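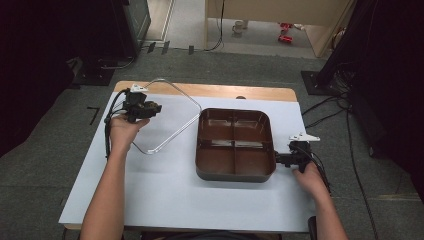
Lids, trays and two handheld grippers: what I've picked up so far

Updated July 20, 2022

I get asked a lot which gripper to buy first, and my answer is always to spend a week with a snack tray before you spend any money. You know the kind, a divided tray with a clear lid. It's cheap, it's light, it slides when you don't want it to, and it will tell you more about a pair of jaws than any spec sheet.

I've been going back and forth between the Brullex and the Dalen handhelds since March. These are the kind you hold yourself, one in each hand, with a tracking marker on top and a cable out the back. I've done around 200 rounds of lid-and-tray with each pair, so I have opinions!

Put a sheet down. A plain white one, pulled flat over the whole tabletop. It cuts the glare off the table and gives a thin lid a little something to grab against. The catch is that a clear lid on a white sheet nearly disappears, to you and to the camera both. I find it by the shine on its edges. If yours keeps getting lost, move a lamp before you start messing with exposure.

Hold the tray with one hand, go for the lid with the other. I brace the right rim with the right gripper and leave it there. Just touching is plenty. Squeeze and the tray walks across the sheet and takes the sheet with it.

Come at a lid by the corner. Flat side approaches work maybe half the time for me with the Brullex and less with the Dalen, whose tips are thicker. Turn the lid so a corner points away from you and drop in over that. The Dalen closes softer, though, and I like it better for anything that might crack.

Loop your cables to the outside. Left cable down the left side of the table, right cable down the right, with enough slack to reach all the way across. I once ran both down the middle (it looked tidy) and swept a tray onto the carpet within a minute.

Tape the floor. One little L of black tape by the table tells me where things go after somebody vacuums. Do the stands too. A square base plate is easy to nudge with your foot, and a nudged camera means calibrating all over again, which on my setup is 53 clicks of the mouse and a bad mood.

Keep the marker clean. Skin oil makes the white ones shiny. Dry cloth, no spray.

On controllers, I've tried the Hanutia box and the Bridon one. The Bridon starts faster and the buttons make sense. The Hanutia writes better logs, and it let me scroll back through 1,911 grip attempts to see that my left hand is much worse than my right. So I kept the Hanutia and I complain about the buttons.

Next up is the same tray with dry pasta in the compartments. I'll add notes once I've done 100 rounds.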